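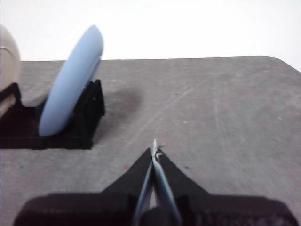 Wuka Project: Progress Report to the Trenow Fund
Prepared by Pendo Kioko, Clarkmont Robotics Group
Jun 2, 2025

Period covered

This report covers work since our February update. The goal for the period was to find out whether a manipulation policy trained mostly on wrist camera views could handle plates in a dish rack as well as one trained on wrist and overhead views together. We have a first answer, and it is better than we expected for removal and worse for placement.

Data collection

We finished the main collection in the second month of the period. The set now holds 700 teleoperated demonstrations, split evenly between taking a plate out of the rack and putting one back. Aicha Fawzy and Jarmo Juntunen did most of the driving. Each demonstration starts with the gripper over the table at a position drawn at random, and the rack is moved between runs. We use plates in different colors so that the policy can't rely on one of them.

We threw out 131 earlier recordings. They were made before we fixed the timing offset between the wrist camera and the joint readings, and correcting them afterward gave uneven results. Jarmo wanted to keep the slower ones. We tried that, and training with them included made the grasp point drift sideways, so they are out of the set.

Motion blur remains in a good share of the wrist frames. We have left those frames in on purpose, as the robot will see the same blur when it runs on its own.

Method

The policy predicts short chunks of motion from the last few camera frames and the gripper state. The change this period is a second output that estimates where the plate's rim is relative to the fingertips. Ehsan Kiani added it after noticing that most failed grasps were off in depth – the fingers closed in front of the rim or pushed the plate against the upright behind it. The rim estimate is used only during training. It costs nothing when the robot is running.

Labels for the rim position come from the recorded grasp itself. We take the pose at the moment the fingers close and project it back into the earlier frames. This works well when the rack stays still and badly when it gets bumped. Rozália Hrnčiar wrote a filter that drops labels from runs where the rack moved.

Results

We evaluated on 200 trials, half removal and half placement, with rack positions not used in training.

Removal: the wrist-only policy with the rim output matched the two-camera baseline. Without the rim output it fell clearly behind. Most remaining failures happen when the neighboring plate leans close and a finger has no room to get between the two.

Placement: the wrist-only policy is still weaker. Once a plate is held, it hides much of the rack from the wrist camera, and the policy has to act on what it saw earlier. A longer frame history helped a little and slowed the control loop, so we have gone back to the shorter one.

We also tried both policies on the second bench, where the light comes from one side and the rack throws a stronger shadow. Removal held up. Placement dropped further, and we have not yet separated the effect of the light from the effect of the different table height.

Problems and delays

The finger pads wore faster than planned. Replacements from Shehata took 14 days to arrive and the evaluation started late as a result. We now keep a spare set on the shelf. No change to the budget is needed.

Next period

Ehsan will test a short look-before-place motion, in which the arm views the rack from the side before lowering the plate. Rozália will rerun the second bench trials with the table heights matched. Aicha is preparing the cleaned data set and its notes for release to the other Wuka partners, and we would like the Fund's comments on the draft license before that goes out.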